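The Soup That Took Me All of November

I have been trying to make my grandmother's squash soup again, and I want to write it down while it's still fresh in my head, mostly for my cousins who keep asking and partly for me next year, when I'll have forgotten all of it.

She never used a recipe. She had a blue bowl she measured everything with, and the bowl went to my aunt, and my aunt moved twice, and so here I am guessing! My first try used 800 grams of squash and came out like baby food. My second was so thin that my husband drank it from a mug (he said he liked it, bless him). What finally worked was 400 grams of squash to one big onion, with the onion cooked low and slow until it goes the color of weak tea. I gave it 16 minutes the last time, stirring the whole while with the radio on.

My friend Vy Bạch came over to taste batch number three, and she was the one who said it needed something sour. She's right about most things to do with food, so I squeezed in half a lime and there it was – my grandmother's kitchen, all at once, steamy windows and everything. I had to sit down for a minute. I'd been so busy worrying about the squash that I had clean forgotten the lime tree by her back steps.

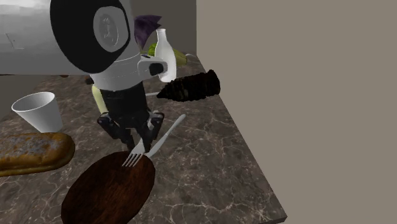
Dark brown marble with pale veins, the kind of counter I daydream about.

Anyway, the stock. I've gone back and forth on this one. Thongsuk, the little grocery next to the post office, sells a chicken stock in the freezer case that I love, and I don't feel one bit guilty about using it. If you're making your own, go easy on the salt, and please don't put carrots in it, they make the whole pot too sweet.

I let everything simmer with the lid half on, then mash it by hand. Grandma liked lumps and so do I. A blender makes it smooth and pretty and it just isn't the same soup to me, though my sister disagrees and has told me so at length.

It keeps fine in the fridge for three days, and I think the second day is the best one. Next I want to work on her rice cakes, if my aunt can find that bowl.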